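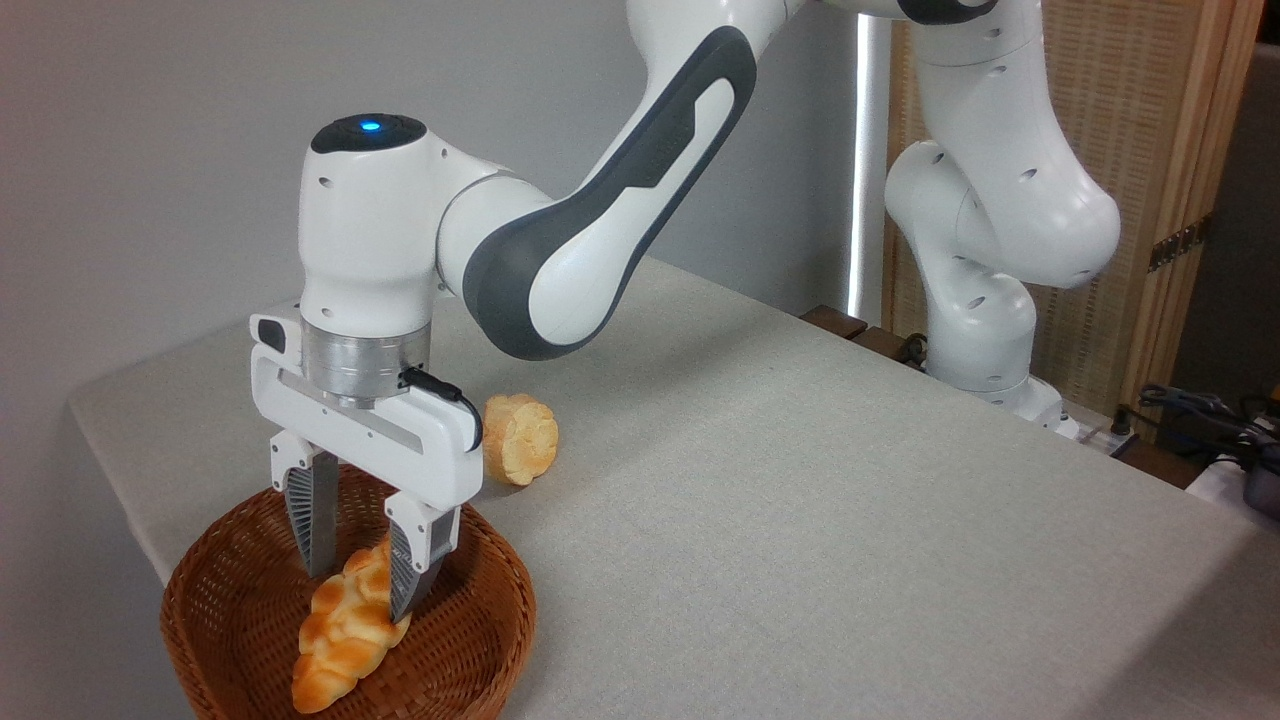

A round brown wicker basket on a cloth-covered table.

The willow at Flanham grows in a wet field behind the old grain store, on ground that floods most winters and was never much use for corn. Lindsay Paewai rents it by the year. She cuts the rods herself, starting in November once the leaves have dropped, and she is usually still cutting when the ground freezes.

"People see the finished basket and think the weaving is the job," she says. "The weaving is maybe a third of it. Most of my year goes into having something to weave."

Basket making has come back into view over the past few years, mostly through weekend classes and the kind of kitchen shop that sells one good broom. The supply of willow has not kept up. Growers are few, the work is slow, and a new bed takes three years to give a full crop. Makers who want local material have either learned to grow it or joined a waiting list.

Paewai did both. She was on a list for two seasons with a grower near Kereama before he retired and sold her his cuttings. She planted 2,584 of them that first spring, pushing each one into the ground by hand through a sheet of black ground cover. Deer got a good many. She now grows four kinds, picked for color and for how well they bend.

Once cut, the rods are sorted by length in a tall barrel. The long ones are pulled out first, then the next size, and so on down to the short thin stuff that she uses for handles and borders. Each size is tied in a bundle and stood up in the shed to dry. Dried with the bark on, willow is called brown willow, whatever color it happens to be. It keeps for years if mice stay out of it.

Dry rods snap, so they have to be soaked again before use. This is the part that trips up beginners. Brown willow needs a day in the tank for every foot of length, more in cold weather, and then a night wrapped in a damp blanket. Too little and it cracks at the first sharp turn. Too much and the bark goes slimy and slides off in your hands. Soaked rods that don't get used in a few days start to mold.

"You have to know on Monday what you want to make at the weekend," Paewai says. "I'm not a natural planner. I've had to become one."

A plain round basket starts with the base. Thick sticks are split in the middle and threaded through each other to form a cross, then tied in with a pair of thin rods and opened out like the spokes of a wheel. When the base is wide enough, side stakes are pushed in next to each spoke and bent upward. A few rows of heavy weave hold them in place. After that it is steady work up to the border, where the stakes are folded down and tucked behind one another -- a step that looks like a knot and is really a sort of braid.

Paewai made 73 baskets last year, and sold nearly all of them at the Clurkura market or to people who had taken her class. A log basket takes her two days. A small round one takes most of an afternoon, and she charges $238 for the largest shape she makes. She knows what imported baskets cost and doesn't try to match them.

Imports are the reason most of the older shops closed. Clatex, which once ran a basket works on the river at Flanham, had 970 people on its books at its peak, counting the outworkers who wove at home and were paid by the dozen. It made laundry hampers, fish baskets and packing crates for the potteries. Plastic took the crates first. The works shut its doors in the sixties, and the building is now apartments.

Some of its tools are still around. Paewai has a bodkin and a rapping iron that turned up at a farm sale, both worn smooth at the grip, and she uses them every day. The iron is for knocking the rows down tight. A hammer would do the same thing, she says, but it bruises the bark.

Care is simple. Wicker dries out and gets brittle next to a radiator or a wood stove, so keep it a few feet away. Dust it with a stiff paintbrush. Once or twice a year, take it outside, rinse it with a hose and let it dry in the shade with air moving around it. A loose end can be trimmed with garden pruners. A broken handle should go back to a maker, and most will fix one for less than people expect.

Paewai's next beginner class is on Sunday, September 1, 2024, in the grain store at Flanham. Willow is included. Bring an apron, a lunch and a small sharp knife, and wear shoes that can get wet.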